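Service light still on after oil change, Lasau van

natico_ng
The wrench light on my Lasau panel van stayed on after I changed the oil and filter myself. It came on at startup with the message "Service in 900 miles" and the number is still counting down. The menu on the dash has no reset option. Do I need a dealer tool, or can it be cleared from the driver's seat? No stored fault codes. Battery is good.

loro13
Dealer has to do it. Mine charged me for a half hour.

benchside
No dealer tool needed on vans with the 3-button cluster. The counter runs on mileage and time and does not sense the oil, so it has to be cleared by hand. With the doors shut and the engine off:

1. Hold the trip button and switch the ignition on. Do not start the engine.

2. Keep holding until the wrench flashes, then release.

3. Press and hold again within 2 seconds. The display goes to dashes and then shows the full interval.
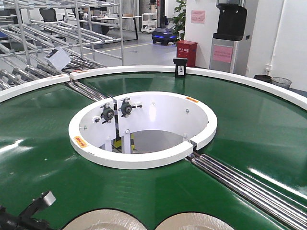

4. Switch off, wait for the cluster to go dark, and start the engine. The wrench should go out with the other lamps.

If the dashes never appear, the second press was too late. Start over from step 1. Vans with the touch screen keep the reset under Vehicle, Maintenance, and it stays grayed out while the engine is running.

Write the mileage in the service book as well. The cluster does not keep a history.

natico_ng
Worked on the second try. I was releasing too late in step 2.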